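Plikden 300 Clear Wrap Film
Catering and counter use
14 shares · 2 comments

Plikden 300 is a food wrap film supplied on a cardboard core for use with bench cutters and hand dispensers. It is made for cold foods: bread, rolls, cut fruit, cheese and cooked meats. It is not rated for ovens and should be kept clear of heated sealing plates set above the mark printed on the core.

Roll width is 300 mm. The standard roll carries 300 m of film. A long roll of 3000 m is available for machine feed and needs the wide spindle, sold separately. Both versions use the same film and the same core diameter, so a cutter set up for one will take the other once the spindle is changed.

The film clings to itself and to glazed or smooth plastic surfaces. Cling to bare cardboard is weak. If the product is going on a card tray, carry the film right under the tray and overlap it by at least 26 mm. Less overlap than this tends to lift at the corners in a chilled cabinet.
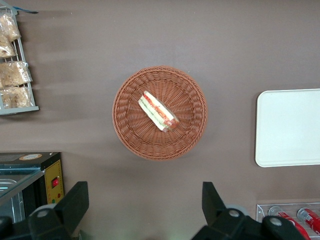
Labels should go on after wrapping, on a flat part of the pack. Paper labels with standard freezer adhesive hold well. Removable adhesive does not — it lets go when the film is stretched, and the label curls within a shift. Thermal labels from the Prindon counter printer have been tested on this film and can be used without a change of stock.

Storage is in the closed carton, on its side, away from sunlight. Rolls stood on end pick up edge nicks, and a nicked edge will split across the full width at the first pull. Trim back 2 turns before fitting any roll that has been dropped.

The cutter blade is not included. Replacement blades fit the Jurčo bench cutter and the older Pevitz model with the steel base. The Pevitz with the plastic base takes a shorter blade and cannot be used with this width.

Changes since the December sheet: core wall thickness increased, carton now holds 2 standard rolls, long roll packed singly. The film itself is unchanged.

Data sheet revised April 9, 2022. Technical contact: Romana Vrabec. Carton and pallet orders: Norbert Kratochvíl.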